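Balldale Visitor Routes: second progress report
Prepared for the Verbruggen Fund by Pouran Parsa, project lead, Grendance
Reporting period: April to September

1. Status

The project is on schedule in three of its four strands. Walking routes, station signs and the onward travel guide are complete or in final checking. The fourth strand, the through ticket for rail and bus passengers, is behind plan and is dealt with in section 4. Spending is within the agreed budget and no transfer between headings is requested.

The grant agreement asks for figures on visitor arrivals without a car, on guide use and on overnight stays. The first two are given below. Overnight stays cannot be reported until the accommodation providers close their summer books, and will be sent as a supplement.

2. Work completed

Five walking routes now start from Balldale station. Each has been walked twice by a surveyor, once in April and once in July, because the lower valley paths change a good deal once the bracken is up. The July pass led to changes on two routes. The Mill route now leaves the river at the second footbridge, which adds a steep section but avoids a bank that had slipped. The Quarry route has been reversed so that walkers meet the long descent in the morning and finish on level ground near the bus stops.

Route times in the guide are given for a steady walker with short stops. The first draft used a standard hill-walking formula, and testers from outside the area found the results too fast on every route except the shortest. The revised times are taken from the testers' own logs.

Signs have been fitted at the station, the bus interchange and the market square. The station sign was delayed while the landlord and the rail operator agreed which of them owned the wall. It was fitted in June. All three signs show walking time as well as distance, and the lettering is large enough to be read from the opposite platform. 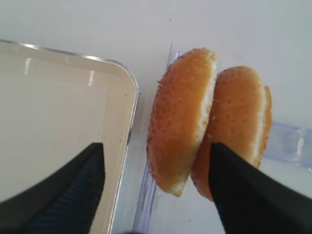

The guide was printed in a first run of 500 copies, which were placed at the station, the library and four guest houses. The run was exhausted by the second week of August. A second run of 500 was ordered with corrections to the bus table and a new map fold. The earlier fold put the town centre on a crease, and copies handed back by guest houses had worn through at that point.

Use of the guide was not spread evenly. The station rack emptied fastest and was refilled weekly. The library moved very few copies until the rack was shifted from the reference area to the entrance. Two of the guest houses asked for a version in German. It is outside the present scope, but the text has been kept in a form that can be translated without redrawing the maps.

3. Visitor survey

The survey was carried out at the station exit and at the bus interchange on selected mornings between 9.30 and noon. Respondents were asked where they had started their journey, how long they planned to stay, and what they would have done had the connection not been available. The last question was reworded after the first morning. In its original form most people took it to be about delays.

The main findings are as follows. Day visitors made up the larger group, and most had decided on Balldale less than a week before travelling. Visitors staying overnight had usually planned further ahead and were more likely to be on a longer tour, with Balldale as one stop between two larger places. Both groups named the gap between the late morning train and the next valley bus as the chief difficulty. That gap is at present 24 minutes in the published timetable, and there is no shelter on the bus side of the road.

Several respondents said they had expected luggage storage at the station. There is none. The nearest is at the outdoor shop on the square, which takes bags during opening hours for a small charge. The second run of the guide lists it.

The survey has clear limits. Afternoon arrivals were not covered, and neither were visitors who came by coach. The sample is also too small to split by age or by country of residence, and no such split should be read into the summary tables.
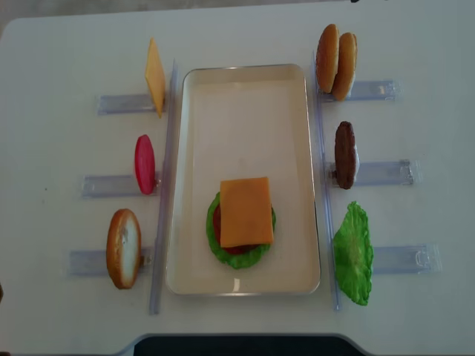 Will the through ticket be on sale before the end of the grant period?
On present dates it will go on sale in the final month, leaving only a short period of use to report on.

4. Through ticket

The delay comes from the ticketing system. Zovon, which supplies the bus ticket machines, needs to issue a software update before the machines can read the barcode printed on the rail portion. The update was due in May. It was delivered in August and failed its first depot test on the older machines, which make up around half of the fleet. A corrected version is expected in October.

Three courses were considered. The first was to wait for the full update. The second was to launch on the newer machines only, but passengers have no means of telling in advance which vehicle will turn up. The third was a paper voucher, shown to the driver and collected. The voucher has been adopted as a stopgap for the autumn – the bus operator has agreed to accept it on the valley service, but not on the town circular.

Vouchers will be reconciled by hand each month. The extra staff time is being met by Grendance and is not charged to the grant.

5. Risks

The voucher may be confused with the existing day ticket, which is printed on similar stock. A different colour has been requested from the printer.

The winter timetable has not been confirmed. If the late morning train is moved, the bus table in the guide will be wrong and a correction slip will be needed. The cost of a slip has been allowed for.

The Quarry route crosses land where felling is planned after the new year. The forestry manager has offered a diversion on the eastern side, which has yet to be surveyed.

6. Next period

Survey the Quarry diversion. Repeat the visitor survey with afternoon sessions added. Complete depot testing of the Zovon update and set a launch date with both operators. Submit the overnight stay figures as soon as the providers' returns are in.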